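Guides > Data > Handheld demonstrations > Aligning two gripper tracks

How to line up left and right gripper tracks before training

If you collect two-handed demonstrations with handheld grippers, sooner or later you'll train a policy that reaches beautifully with each arm and then misses the handover between them. We lost most of September to that one! The cause was a small time offset between the left and right tracks, and fixing it is easier than I expected. Larasati Pillai worked out the method below for our Kidari dataset, and I've been using it on everything since.

You'll need your raw recordings, the marker poses for both hands, and any script that can do a cross-correlation. We use Skeltemon, but a short notebook is fine.

Step 1. Record a sync motion. Before the first task, hold both grippers in view of the head camera with the marker cubes showing. Move them up and down together for 3 seconds, quickly, with uneven timing. A steady rhythm gives you several equally good matches, and you'll end up picking the wrong one.

Step 2. Pull out vertical speed. Take the height of each cube over time, smooth it lightly, and differentiate. Do the same for each gripper's own track. Put everything on a shared grid of 1000 samples per second so you can see shifts of a few milliseconds.

Step 3. Correlate each gripper against the head camera. Don't match left to right directly — people's hands are never perfectly together, and you'd be measuring the person. The head camera sees both cubes on one clock, so let it be the reference.

Step 4. Shift, then check on a real task. Plot the two tracks during a handover. The fingers should meet in space at the same moment one hand opens and the other closes.
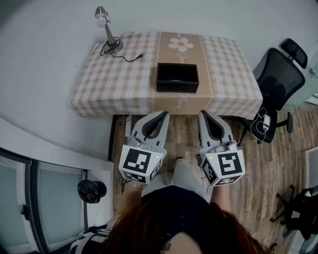
Both grippers held out in front, marker cubes below the fingers, at the table with the black open-top box.

Step 5. Repeat at the end of the session. If the offset has changed by more than 12 milliseconds, one clock is drifting and you should stretch the track linearly between the two sync motions.

On Kidari we ran this over 131 sessions and retrained with no other changes. The handovers got so much cleaner that Yevhen Nazarenko asked which model we'd swapped in (same model!). Next I want to try it without the sync motion, using only the task itself — Anneli Suominen has a promising version that works as long as both hands move a lot.

November 2022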